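Un salon, une table, beaucoup de patience

Galerie de Karla Ponce
Mise en ligne le 3 novembre 2022

Bonjour à toutes et à tous, et merci d'être passés par ici ! Vous avez été plusieurs à m'écrire depuis la rentrée pour me demander des nouvelles du salon, et je vous devais cette page depuis un moment. Elle est plus courte que les précédentes en nombre de photos, et plus longue en bavardage (on ne se refait pas), parce qu'au fond le chantier tient désormais en trois choses : une table, un mur et la télévision qui se trouve entre les deux.

Pour ceux qui prennent l'histoire en route, j'ai quitté l'appartement de la rue Tanabe au début de septembre pour m'installer ici, avec deux cents cartons de livres en trop (j'exagère à peine) et une idée très précise de ce que je ne voulais plus : les murs jaunes, les meubles hauts, les petites tables qui se promènent dans les jambes. Je voulais une pièce où l'œil se repose, avec un seul objet qui parle un peu fort. L'objet en question, c'est le marbre.

Je l'ai cherché longtemps. J'avais vu chez Ititz des plateaux gris, très beaux, très chics, qui m'auraient donné l'impression d'attendre le dentiste. On m'en a montré un vert aussi, qui me plaisait beaucoup à neuf heures du matin et plus du tout à midi. Et puis, au dépôt Trernmont, tout au fond, derrière des cheminées démontées, il y avait celui-là, blanc crème avec des veines rouille et rose saumon, certaines épaisses comme un doigt d'enfant, d'autres fines comme un fil à coudre. Le vendeur en demandait 2000 euros. J'ai dit non, je suis rentrée chez moi, j'ai mal dormi et j'y suis retournée le samedi suivant. Nous nous sommes quittés bons amis avec 200 euros de moins sur la facture, et la livraison en plus, ce qui, vu le poids de la chose, était la vraie victoire.
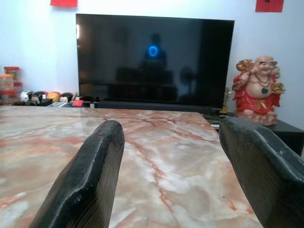

Ce que j'aime dans cette pierre, c'est qu'elle ne se répète jamais. Les veines partent en diagonale, se ramifient, en rattrapent une autre, et je me surprends à les suivre du bout de l'ongle quand je suis au téléphone. Mon amie Zita y voit une carte de rivières et m'a déjà montré trois fois où elle voudrait construire sa maison. Moi, j'y vois plutôt de la confiture de rhubarbe dans du fromage blanc, mais je reconnais que c'est moins poétique.

Le poli est brillant et il le restera, j'y tiens. On m'avait conseillé une finition mate, plus discrète sous la lampe, plus indulgente aussi avec les traces de verres. J'ai hésité. Seulement, j'adore ce petit reflet qui court vers le bord du plateau et je préfère passer un chiffon de plus. Pour l'entretien, d'ailleurs, puisque la question revient souvent : de l'eau tiède, une goutte de savon noir, un chiffon bien essoré, et on sèche tout de suite. Jamais de vinaigre, jamais de citron, même dilué, même si votre belle-sœur vous jure que le sien n'a rien eu ! Les veines de couleur me paraissent un peu plus délicates que le fond clair, alors je les bichonne.

Le mur, maintenant. Il est blanc, tout simplement, et je vous assure que ce « tout simplement » m'a coûté quatre week-ends. Sous la lumière du soir il tire légèrement vers le gris, avec quelque chose d'un peu froid qui m'a inquiétée au premier essai. J'avais failli repartir acheter un blanc cassé. Et puis la table est arrivée, avec ses tons chauds, et les deux se sont mis d'accord sans moi. Si vous hésitez sur une teinte, attendez donc que le plus gros meuble soit en place avant de rouvrir un pot.

Reste la télévision, grand sujet de discorde familiale. Elle est large, elle est noire, et quand elle est éteinte elle fait miroir : on y devine le rond du ventilateur, les meubles d'en face, une silhouette de temps en temps. Ma sœur voulait la cacher derrière des portes coulissantes, mon beau-frère voulait l'accrocher au-dessus de tout comme au café. J'ai choisi de la laisser contre le mur, face à la table, avec des bibelots de chaque côté. Le noir de l'écran donne du poids au fond de la pièce et le marbre n'en paraît que plus clair. Je n'aurais jamais cru écrire un jour du bien d'une télévision éteinte.

Côté dépenses, et parce que je sais que certains viennent surtout pour ça : 800 euros pour l'électricité et la reprise des plâtres, 100 euros de peinture, rouleaux et bâches compris. Le marbre, vous connaissez déjà l'affaire. Les chaises attendront le printemps, ou une bonne brocante, selon ce qui se présente le premier. J'en voudrais six, dépareillées, mais de la même hauteur d'assise, et c'est bien plus difficile à trouver qu'on ne l'imagine. Si vous en avez qui dorment dans une grange, écrivez-moi, je me déplace volontiers et j'apporte un gâteau.

La prochaine galerie sera consacrée à l'entrée et à son carrelage, que je suis en train de décaper carreau par carreau avec une brosse à ongles. Je vous embrasse,

Karla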